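Monday, week four of the project

Bus from Otitz was late, so I started at ten. We are on the box task now. Two grippers, one for each hand, and soft things in a cardboard box. The module wants 300 runs by the end of term and our group has 100. I did 50 today and my wrists know it.

The thin white plastic is the worst. The blue pads close on it well enough, but it is hard to judge how much I've got between them. The big striped package is easier to aim for. I wrote both down for the Nimri report.
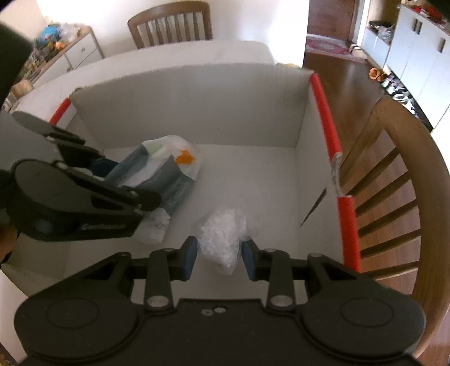

Tuesday, to do

Charge both grippers. Rename today's files. Ask if the Grostach group will swap boxes with us.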